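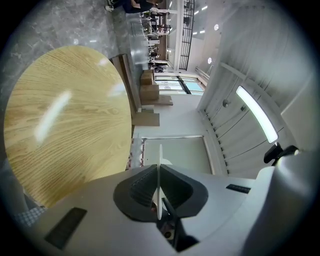
Why does every guest post on Histby now start with the same three sentences about how flattered the writer is, a reader wants to know. Came in overnight through the comment form, no name left. Fair question. Went and looked, and the reader's right.

Wednesday, Feb. Guest post notebook, continued from the last page.

9:40 — pulled all the guest posts out of the Plololer export. Export is messy, half the author bios landed in the body text. Fixed by hand for the ones I needed, left the rest. TODO write a proper script for this, not today.

Pattern is obvious once you read them in a row. Opening = thank you, I'm not a real blogger, then "when I was asked". First actual point turns up in paragraph three or four. One of them doesn't get to its subject until word 470. Four hundred seventy! That's longer than some of our whole posts used to be.

Our own fault partly. The invitation email says "introduce yourself and tell readers how you came to write for us". So they do. Took that line out of the template. New wording, first try:

Start with the thing you want to say. We'll put your bio at the bottom.

Reads a bit cold? Leave it for a day and look again.

10:30 — trial edit on the longest one in the queue, the post about keeping a recipe blog going through a house move. 1761 words as sent. Cut the intro completely, began at "I lost the notebook somewhere between the two kitchens". Works right away. Trimmed the middle section on picking a theme, nobody needs the full theme history. Have not sent it back to the writer yet. Need to ask before cutting that much, last time I didn't and it was not a nice week.

Notes on how to ask:
— send the cut version next to the orignal, not instead of it
— say which bits are optional
— don't say "tighten". People hate tighten.

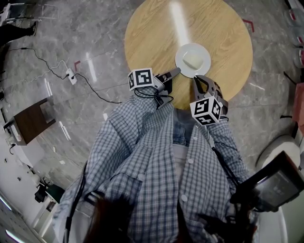

Keep one line of hello in there or it sounds like the post fell out of the sky, came the reply on the team thread when I pasted the new template. Hm. OK. Compromise: the hello goes in an editor's line above the post, in italics, written by us. One sentence. Writer gets introduced and the post starts on its own feet. Tried it on the recipe one, looks fine on desktop. On phone the italics run straight into the first paragraph, no gap. Style sheet thing.

1:15 — style sheet. Gap fixed on phone. Broke the pull quotes while doing it. Fixed pull quotes. Checked the archive pages, seem ok, only looked at the first few tho.

Comments: since the move to Flikier for the comment box, replies show up newest first and the reader who asked about the intros is now sitting above the thing they were replying to. Setting is called "conversation order", buried under notifications for some reason. Switched it. Old threads didn't change, only new ones. Asked support, no answer yet.

Moschos (scheduling) is set to publish at 7 in the morning. Want to try 15 minutes earlier so the mail digest picks the post up the same day. Changed it for the next post only. If the digest misses again, put it back and stop fiddling.

Open:
- template wording, second look
- email to the recipe writer
- bios stuck in body text, Plololer export
- answer the reader. They took the trouble to ask. Draft: you're right, we were asking for it, we've stopped.
- do we let guests answer their own comments under their own name? Right now it all shows as admin and looks odd, like we're talking to ourselves

3:50 — second look at the template already, couldn't leave it alone. Changed "the thing you want to say" to "whatever you'd tell a friend first". Warmer. Maybe too cute. Saved both versoins in the shared folder.
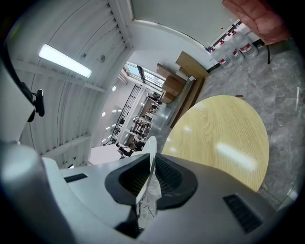 White chair, curved back.

Recipe writer email is drafted, not sent. Going out first thing, before the digest check.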